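**Dye bench notebook, May, afternoon**

Second round with the weld, and I am so pleased with it. The first pot last month gave that thin lemonade color that looks great on a wet skein and then fades off to nothing much by the time it's dry. Today's is a proper yellow, the kind you notice from the far end of the room.
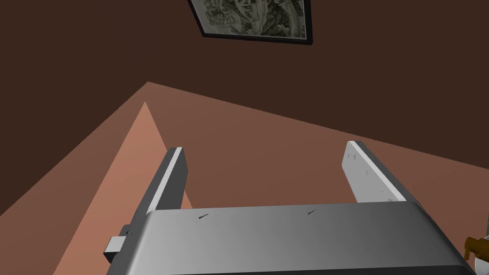 What I changed: chalk in the bath, and a lot more patience. I kept the pot low the whole time, never near a simmer, and left the lid off so I could keep an eye on it. Last time I let it get too hot while I was washing jars, and I'm fairly sure that's where the brownish cast came from. Weld goes dull on you if you cook it.

Wool was the Rillow two-ply, the undyed cones, wound off into small skeins and scoured the night before. Alum mordant as usual, same recipe as the card taped inside the cupboard door. I used 300 grams of dried weld from the Fluver sack (tops and stems together, chopped coarse, in a net bag so I'm not picking bits out of the yarn until Christmas). The Fluver stuff smells much fresher than what we had before, almost like hay with something peppery in it. Please don't put it back on the shelf over the sink, it was getting steamed up there.

Timings:

- soak the plant overnight, cold
- warm slowly and hold for 2 hours
- lift the bag out, stir in chalk, wait for it to settle
- skeins in, 52 minutes (I meant to stop sooner but I was on the phone)
- cool in the pot, rinse next morning

The moment the chalk goes in is still my favorite thing in the whole process! The liquor goes from weak tea to bright yellow while you stir, and I called out loud even though I was alone with the radio.

Logged as batch 1284 in the shade book. I tied in a sample next to the first attempt so you can compare the two, and it's a bit embarrassing for the first one. Snip from the long tail if you want a piece, please leave the knotted end.

I also ran the leftover bath with one skein of the Duradby blend, not expecting much. It took the color unevenly, paler along the nylon, and the result is a soft heathery primrose that I'd happily knit a whole sweater in. Would love to know if it does the same with madder. If anybody has a madder pot going, throw a Duradby skein in at the end and write down what happens.

Light test: cards are up in the south window, half covered with foil. Leave them alone through the end of summer, even if they look scruffy.

Next: overdye two of today's skeins in the indigo vat for green. The vat is sulking at the moment, bluish on top and no coppery skin, so it needs feeding and a warm night first. I'd like a clear leaf green to go with the Yeoman order, where the old green came out closer to olive.

Also we're low on chalk. One more weld pot and the tub is done.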